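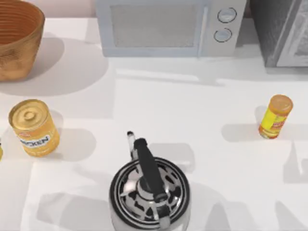 Lockyer opens its repair room for kitchen appliances

The residents of Lockyer can now bring their broken kettles, toasters and microwave ovens to a repair room in the old Tuvia building. The room was opened on 10th October by the neighbourhood group Ditatach, which has 10 members with experience in electrical work.

According to the group, 3,860 small appliances were left at the local tip during the last financial year. Isla Prendergast, the coordinator of Ditatach, believes that many of them needed only a new cord or a good cleaning. "People want to keep their things, but they do not know who to ask," she said.

The repairs are free of charge, and visitors pay only for the spare parts. Every appliance is tested and tagged before it goes back home. Items with a damaged gas connection are not accepted.

The council has given a grant of $3,000 for tools and insurance. The rent is paid by the hardware shop Fakinel until January, when the agreement will be discussed again.

Ginette Besson was among the first visitors and brought a mixer which she received from her mother. It is waiting for a new switch, which had to be ordered from Melbourne. Bookings can be made at the library desk or by telephone.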